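4. Setting up the twin sorting bins

The Dritmont bench takes two deep bins, one behind the other, with a shared wall between them. Use them for mixed small goods such as toys, play food and little boxes that come in together and need to be split up before shelving.

4.1 Before you start

Clear the bench top and wipe it down. Check that both bins are empty and that the brackets are tight. Each bin is rated to 80 kg when fixed to the bench, but most people will never put more than a small fraction of that in one.

CAUTION: Bin edges can be sharp where the coating has worn. Wear gloves when you lift or turn a bin.

4.2 Fitting the bins

1. Set the front bin in the bench opening with the divider at the far side.
2. Slide it back until it meets the rear bracket.
3. Tighten the 2 bracket screws by hand, then a quarter turn with the key supplied.
4. Press down on each corner. If the bin rocks, loosen the screws and start again from step 2.
5. Leave 800 mm clear in front of the bench so that two people can pass.

Note: On benches sold through Hosteletti the key is taped under the left-hand rail.

4.3 Loading and sorting

1. Tip mixed stock into the front bin a little at a time. One layer is enough.
2. Move toy figures and anything with an awkward shape to the rear bin.
3. Keep building blocks, play food and small boxes in the front bin until you have the right tubs ready.
4. Pick out the boxes first. They crush easily under heavier pieces.
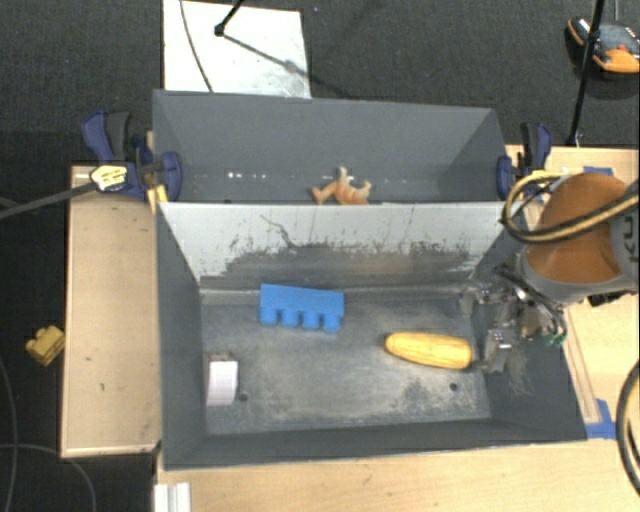 Light-coloured pieces are easier to find against a grey floor than dark ones, so do a second pass with a torch if the stock is mostly black or brown. Beads, screws and other very small parts should go in a lined tray — never straight into the bin.

4.4 Wear and cleaning

Scuffs and cloudy patches on the floor of a bin are normal and don't affect its use. Chipped coating on the divider is also common in older bins. Brush out loose flakes before loading soft toys or fabric.

Run a gloved finger along any dark line on the divider. A scratch can be left alone. If you feel a gap or a raised edge, take the bin out of use and order part 2 from the Coltthorpe spares list.

Wash with warm water and mild detergent. Dry the corners with a cloth before refitting.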